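Do Small Things Really Fall Slower?

Plenty of people will tell you that heavy things fall faster than light ones. It sounds right. A rock drops like a rock, and a feather takes its time. But should you believe it just because it sounds right?

People have argued about this for more than 2,000 years. For most of that time the usual answer was "heavy wins," and very few of them seem to have tested it with any care.

So test it. Find a small foam cube and a wooden block of the same size. Stand on the floor, hold one in each hand at shoulder height, and let go of both together. Ask a friend to crouch down and listen. Do you hear two taps or one? 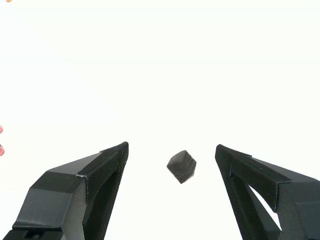 Most of the time you will hear something close to one tap. If you hear two, don't decide anything yet. Did you let go of both at the same moment? Hands are sneaky - one often opens before the other. Swap the blocks and try again. Do it 12 times and write down every result, even the ones you don't like.

Jurgita Rozīte's class at Flutbridge School did this in April. Four of the children were sure the wooden block won every time. Then they swapped hands, and now the foam seemed to win. What had they really been measuring? Probably their own fingers.

Now for the feather. It does fall slower, so is the rule broken? Look at what else is there. Air pushes back on anything that moves through it, and a feather is wide and very light, so the push matters a lot. Air pushes on foam too. From shoulder height you may not notice, but drop the foam from much higher up and it will start to lag behind the wood.

You may read that everything falls at the same speed. Be careful with that one as well. It is true where there is no air, like on the Moon. In your kitchen it is only nearly true, and "nearly" is worth asking about.

Try a flat sheet of paper next, then crumple it up and drop it again. Its weight hasn't changed. What has?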